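Rilik D2 dual-arm bench cell: notes from the Vidmont open day

The D2 is the second bench cell from Rilik and the first one sold with two arms on a shared controller. Vidmont, the regional distributor, had one running at its November open day. I had a booked slot of 40 minutes with an operator, then stayed through the afternoon public runs. What follows is a review of a demonstration unit, on a demonstration task, in a clean room with good light. A trial on a factory floor would be a different article.

Configuration

The cell ships as two arms, two parallel grippers, a controller and a pendant. The table is extra. Vidmont quotes a unit weight of 154 kg without it, which puts installation outside what two people should attempt by hand. Controller firmware on the day was build 2111. The operator said the previous build had a fault in the shared stop zone, where one arm would hold position after the other had already cleared. I did not see that behavior.

Both arms run from one program. Each line is assigned to left, right or both, and the pendant colors them accordingly. It is readable up to a screenful. Past that, the lack of folding becomes a nuisance, and the search function only looks at point names.

The demonstration task

The task was tray loading: small soft items picked from the table and set in a blue plastic tray with ribbed inner walls. Soft goods are a fair choice for a parallel gripper, as they show up poor force control quickly. The pads closed without obvious crushing at the default setting. At one step higher, the items visibly deformed and kept a mark for several seconds.

The arms share the space over the tray, and this is where the D2 has to earn its price. Approach paths are planned together. With the default clearance, the arms wait for each other more than they need to. Reducing the clearance on the pendant made the cycle smoother, and the operator was willing to go down two steps before the software asked for a supervisor code.
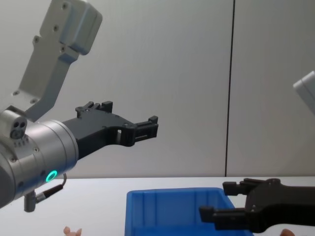
Wrist and gripper

The status ring at the wrist is the best small feature on the machine. It is bright enough to read from the visitor line, and it removes the need to look back at the pendant for every state change. A module with three round openings sits on top of the wrist, compact enough that I never saw it limit an approach.

Cable routing is less convincing. The connector leaves the side of the wrist and the cable loops down below it before reaching its fitting. On an open table this is harmless. Near tall fixtures or bin walls, I would want a clip or a sleeve, and Rilik lists neither.

The gripper fingers are held with small screws. Vidmont gives 9 minutes for a finger swap on both arms, including recalibration. The operator took slightly longer while answering questions, so I accept the figure.

Noise and service

Noise is low. Normal conversation is possible next to the cell. The service contract is handled by Stetsiuk, with spare wrists held locally and everything else on order. The starter set of finger blanks costs 698 dollars, too much for parts that most shops will machine again anyway.

Compared with the Fosov cell

I used the Fosov two-arm cell last year for a similar job. Fosov has the better editor, with folding and proper search. Rilik has the better wrist indicator and much less waiting once the clearance has been adjusted. Fosov includes a table.

Verdict

Recommended for light tray work on open tables, with a request to Vidmont for a trial using your own parts. Shops with tall fixtures should settle the cable question before ordering. Public runs continue at 2 p.m. through the end of the month, and the pendant is available to visitors for the last part of each session.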